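Calibrating a wrist camera against a fixed camera for cup grasping

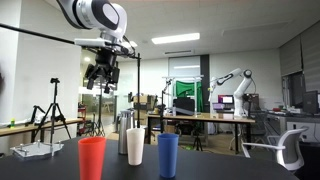 The arm over the black table, with the camera mounted beside the gripper and the red, white and blue cups set out.

This page describes the calibration procedure used for the Mornumow grasping experiments. It covers the wrist camera, the fixed camera and the check that ties the two together. It assumes that the arm is already homed, that the gripper opens and closes under software control, and that both cameras deliver images to the same computer. Lens calibration is a separate job and should be finished first.

What the procedure produces

Two rigid transforms. The first goes from the wrist camera to the gripper flange and is referred to below as X. The second goes from the fixed camera to the arm base and is referred to as Y. A grasp planned from either camera can then be written in base coordinates. Most of the error in our early grasping results came from X. A rotation error in X grows with the distance between camera and cup, so it shows up as a sideways miss that changes with approach height.

Before starting

Print the checkerboard on stiff, flat board. Paper taped to card will curl. Measure one full row of squares with a rule and divide, and enter the measured square size in the configuration file in place of the nominal one.

Tighten the camera bracket. If the bracket is moved at any later point, X is void and has to be measured again. Y is unaffected.

Let the arm run its warm-up cycle. Lock the exposure of both cameras at 3000 microseconds and switch off automatic white balance. If the board looks grey and flat at that setting, add light and leave the exposure alone.

Step 1: Collect wrist poses

Clear the cups and place the checkerboard flat near the middle of the table. It must not move until the step is finished.

Move the arm by hand guiding or from the jog panel to a pose where the whole board is visible to the wrist camera. Stop, wait for the arm to settle, and record the image and the flange pose together. Change the orientation by a large amount between poses. Translation alone carries no information about the rotation part of X, and a set made up of near-parallel views will solve without complaint and give a poor answer.

Tilt about both horizontal axes, and turn the wrist about the vertical as well. Vary the height last. Avoid poses near a joint limit, where the settling time is longer.

Step 2: Solve for X

Run the solver on the recorded set. It treats the problem as AX = XB in the usual way, with a closed-form estimate followed by a nonlinear refinement of the reprojection error. Look at the residual for each pose as well as the mean. A single pose with a large residual is nearly always a board detection with its corners in reversed order, and can be dropped. If several poses are bad, check the time stamps before dropping anything.

The translation part of X should agree with a ruler measurement from flange to lens to within 6 mm. The ruler is a poor instrument for this purpose, but it catches sign errors and swapped axes.

Step 3: Solve for Y

Fix the board to the gripper using the clamp plate. Move the arm through a second set of poses in view of the fixed camera. The same rules on orientation apply. The solver is called with the fixed-camera flag set, and the output is Y.

Do not touch the tripod after this. Mark the positions of its feet on the floor with tape. The tape will not restore the calibration if the tripod is knocked, but it will tell you that it has been.

Step 4: Cross-check

Put the board back on the table where both cameras can see it. Compute the board position in base coordinates through X and again through Y. The two results should agree to within 2 mm at the board centre. Repeat with the board at each corner of the working area. Disagreement that is constant across the table points to Y. Disagreement that changes as the wrist turns points to X.

Step 5: Check with cups

The final check uses cups of different colours standing upright. Colour keeps segmentation simple, so a miss can be put down to geometry. For each cup, estimate the centre of the rim from the fixed camera, move the gripper to a point above it, and estimate the centre again from the wrist camera. Log both. Then descend and close.

Use the slow speed profile on the first descent. Keep one hand near the stop button until every cup has been grasped once.

Result

Over 800 grasp attempts, split evenly between the old procedure and this one, the sideways miss at the rim was smaller with the new procedure for all cup colours. The gain was largest for cups near the edge of the working area. White cups gave the least consistent rim estimates under both procedures, and we attribute this to glare from the ceiling lights. The cause was not tested separately.

The method has not been tried on transparent objects. Polished metal gives unreliable rim estimates from both cameras and was left out of the figures.

Common faults

Solver diverges: the square size is in millimetres and the flange poses are in metres, or the reverse.

Good residuals, bad grasps: the tool offset is still active in the arm controller. The flange pose must be recorded with the tool set to none.

Results drift during the day: the bracket screws have worked loose, or the arm was started cold. Repeat Step 4 before repeating anything else.

Wrist image lags behind the pose: increase the settling wait. Do not try to correct for it by interpolating poses.

Page maintained by Dzintra Vasiliauskas. Last changed 16 Jun 2020.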